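Applying for an Hourly Position at Hustine: Applicant Guide, Section 2
Creating your profile and sending the application

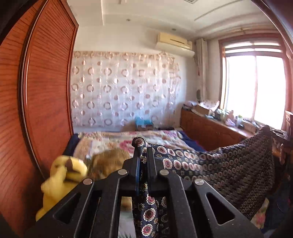 Before you start, have your work history for the last two jobs, a phone number where you can be reached during the day, and an email address you check often. The form takes most people one sitting. You can save it and come back, but the store you selected will not see it until it has been submitted.

1. Go to the Hustine careers page and select Store and Warehouse Jobs. Management openings are listed separately and use a different form.

2. Enter your ZIP code and choose a search distance. The default is 40 miles.

3. Select a job title to read the full posting. Each posting has a store number. Write it down. If you are applying to the Irkum distribution center, the number is 2461.

4. Select Apply, then Create Profile. Enter your name exactly as it appears on your Social Security card.

Note: If you worked for Hustine before, do not create a second profile. Select Returning Employee and sign in with your old email address. If you no longer have that address, call the store and ask for the hiring manager.

5. Fill in the availability grid. Mark every hour you can work, including weekends. A blank day is read as "not available."

6. Enter your work history, starting with the most recent job. If you have not worked before, check No Previous Employment and go on to step 7.

7. Upload a resume if you have one. PDF and Word files are accepted. Team member applicants may skip this step.

8. Complete the questionnaire.

Caution: The questionnaire cannot be saved halfway through. Closing the browser erases your answers, and you will have to begin it again from the first question.

9. Review the summary page, type your full name in the signature box and select Submit. A confirmation number appears on the next screen and is also sent by email.

Paper applications: Franchise stores, including Klinhom, may keep printed forms at the service desk. Ask for Form 143. Completed paper forms must be returned to the same store and cannot be transferred.

Changing an application: You can update your phone number and availability at any time under My Profile. To change the store, withdraw the application and apply again.

Questions about this section: Yamuna Reddy, Applicant Support
Section last revised 01/11/2025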